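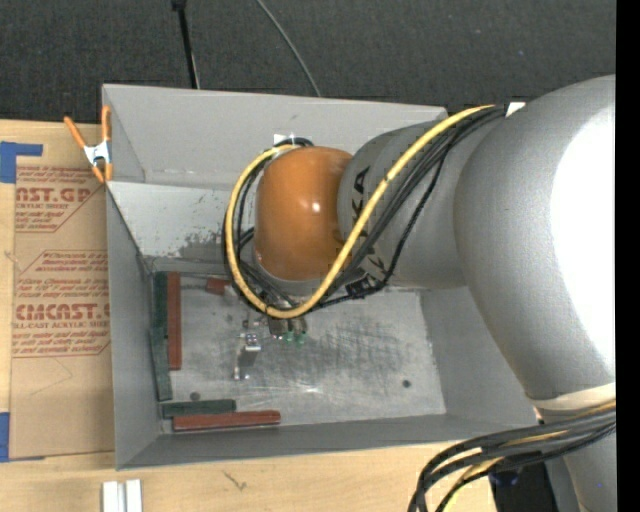 How to Clean Out and Set Up a Metal Bin for Sorting Small Things

An open metal bin is a lovely thing to have on a worktable. You can tip a whole jar of odds and ends into it and nothing rolls onto the floor, and if the walls are tall and lean outward you can get your hand right down into the corners without skinning your knuckles. I learned to sort this way from Hedvig Öberg, who taught me in her workshop at Barkgate and who had, at last estimate, enough loose screws to hold a ship together.

You will need a bin, a soft brush, two old cotton rags, dish soap, a sheet of thin felt, and a few small tubs for the things you sort out.

Start with the bin empty. Turn it over above a trash can and give the bottom a few good slaps with the flat of your hand. Then brush it out, working from the walls down and finishing in the corners, where the grit likes to hide. Wipe it with warm soapy water, rinse the rag, and wipe again. Dry it right away with the second rag, paying attention to the seams, and leave it out for an hour before you put anything in it. I usually do this in the morning and have my coffee while I wait.

Next, the table. A bare wooden top will pick up scratches from a metal bin sooner than you would think, so cut your felt a little smaller than the base and lay it underneath. It keeps the noise down, too - my neighbors were very pleased when I found that out. Set the bin with a long side facing you and leave a hand's width of table in front for your wrists to rest on.

Now pour in your first batch. Please be modest here! A hundred pieces is plenty. I once emptied a box of 3,000 mixed fasteners into mine in one go, and I spent that whole December evening digging instead of sorting. You want to see the floor of the bin between the pieces.

Sort in passes. Pull out the biggest things first, then anything that is obviously trash, and only then begin on the small bits. Lift each piece straight up and over the wall, into its tub. If you drag things along the bottom they gather in the corner and you end up picking them apart twice.

Shiny little pieces can be hard to see against gray metal, especially under a strong lamp. Move the lamp off to one side and lower it a bit, and the glare mostly goes away. On a bad day I lay a sheet of white paper in the bottom.

When the batch is done, brush out the bin, put lids on the tubs, and label them before you pour the next lot.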